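Thread on the Femine video for "Boderero", specifically the audio. The video mix is different from the streaming single and I have seen several posts saying it is the same file. It isn't.

Method: single bought as a download, video audio pulled from the official upload, both lined up on the first kick and level-matched. Then one inverted against the other. Identical files would null to silence apart from codec noise. These null in the intro and the first verse only.

First difference is at the pre-chorus. The single has a doubled vocal panned left and right. In the video the doubles are gone and Fitriani Chong's lead is dry and centered. You can check this on any stereo system by listening to the left channel alone.

Second difference: the video holds the bar before the first chorus for two extra beats. The shot of Chong on the staircase runs over that gap. After this point the two files drift out of line and you have to re-sync to compare anything.

Third: the chorus synth is filtered in the video. I see a shelf starting near 3000 Hz that isn't on the single. It opens up fully at the second chorus, on the cut to the rooftop. That reads to me as a picture-led decision, made after the edit was locked.
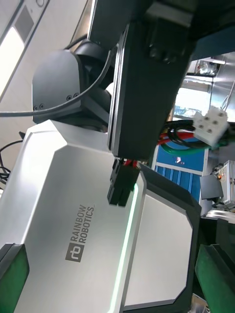
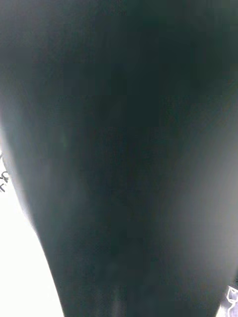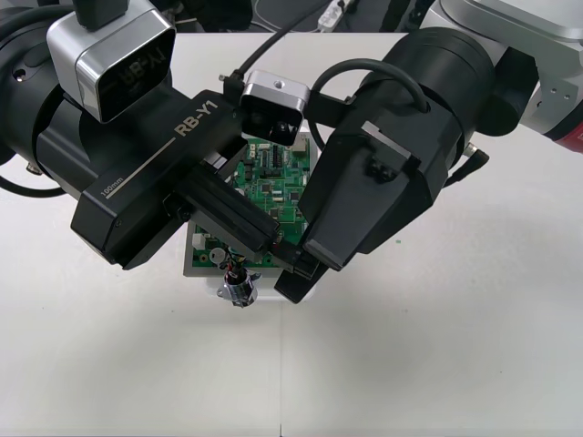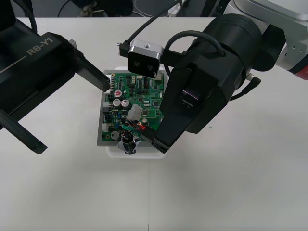
Credits support this. The single lists Endang Santoso for the mix. The video end card lists Santoso and adds "additional mix for picture, Mawar Wijaya". Wijaya also cut the audio for the Varkus videos, which have the same habit of dropping the doubles before a chorus.

The bridge is where people disagree. Some replies to my earlier post say the video has a new vocal take. I don't think so. The breaths line up, the vibrato lines up, and the consonants null once you correct for the drift. Same take, less reverb.

What did change in the bridge is the bass. On the single it sits out for the first four bars. In the video it plays from bar one, mono, with a narrow bump in the low mids. On a phone speaker you will hear the bump and none of the bass.

Picture notes, short. Izzati Rahman directed. The dance section was plainly shot at a higher frame rate and slowed down, and the lip sync holds, so playback on set must have been sped up to match. Standard practice, done well.

The grade shifts from warm to green across the second verse. It is a gradual move and you only notice it if you jump between the start and end of the verse. I would have kept it shorter.

On loudness: the video is quieter than the single before normalization. After normalization the verses come out louder, as the choruses are less crushed. Anyone saying "the video sounds better" may be hearing that and nothing else.

For reference, the radio edit is a third version. It has the doubles, loses the bridge and fades at the end. I haven't compared it properly. The only copy I have is a low bitrate rip from September and it isn't good enough to null against.

Correction to the post about the synth: the filter opens one beat ahead of the rooftop cut. I had the offset wrong by the length of the pickup. The rest stands.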